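Laundry, for science

My current job at the Stosmont project is to pick up socks. I do it with a gripper on a handle, a camera looking over its fingers, so that one day a robot can do it badly on its own.

The target for November is 2,067 good picks. A good pick is one item, lifted clear and set down in the bin. Two items count as zero, a rule I voted against. I did 200 in my first session and came home unable to open a jar. 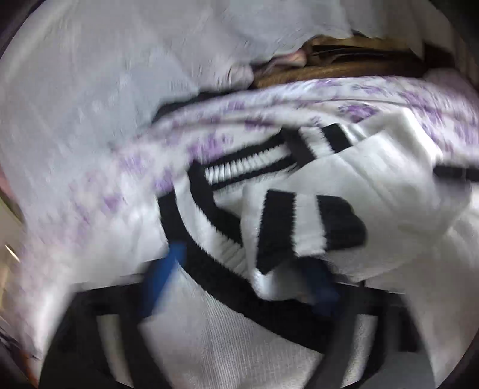

Going in for the stripes.

The people at Nerham who train the model want variety, so every 7 picks I dump everything out and make a new mess. I had assumed I was gifted at this. My messes were sent back with the comment "too similar."

They also want hesitation left in. If I poke at a cuff, change my mind and come at it from the other side, that stays in the set. Somewhere in Pillovport a computer is learning to dither exactly the way I do.

Plain cotton is easy by now. Thick knits fight back, and thin slippery things bring a friend along. I have five sessions left, and my own hamper at home has been full since the first one.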